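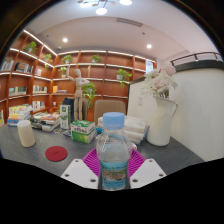
What spring rate should I use to return the jaws on a trigger-operated gripper?

Start with the lightest spring that opens the jaws fully against the friction in the linkage, and go up one step if they stick. Anything heavier tires the hand and makes a gentle grip hard to hold.

Kerttu Ruotsalainen
I'd add that you should measure the friction before buying springs. Hook a luggage scale to the trigger and pull slowly. Mine needed 600 g with dry printed pivots and some 120 g after I reamed the holes and fitted brass bushes. The spring I had ordered in August was then far too stiff. Check again after a week of use — printed parts bed in, and the figure drops a little further. Also look at where the spring is anchored. If it pulls close to the pivot, its force changes a lot over the stroke, and the jaws feel heavy at one end and slack at the other. Move the anchor out before changing the spring.

Trinidad Retamal
I just used the one out of a pen and it was fine. Broke after a while. The Omau assortment has a closer match, 5 mm outside diameter, but the ends need bending into hooks with round-nose pliers. Not tried the Rizzi ones. Someone at the Gravstead workshop uses elastic bands on his and swaps them on a Thursday.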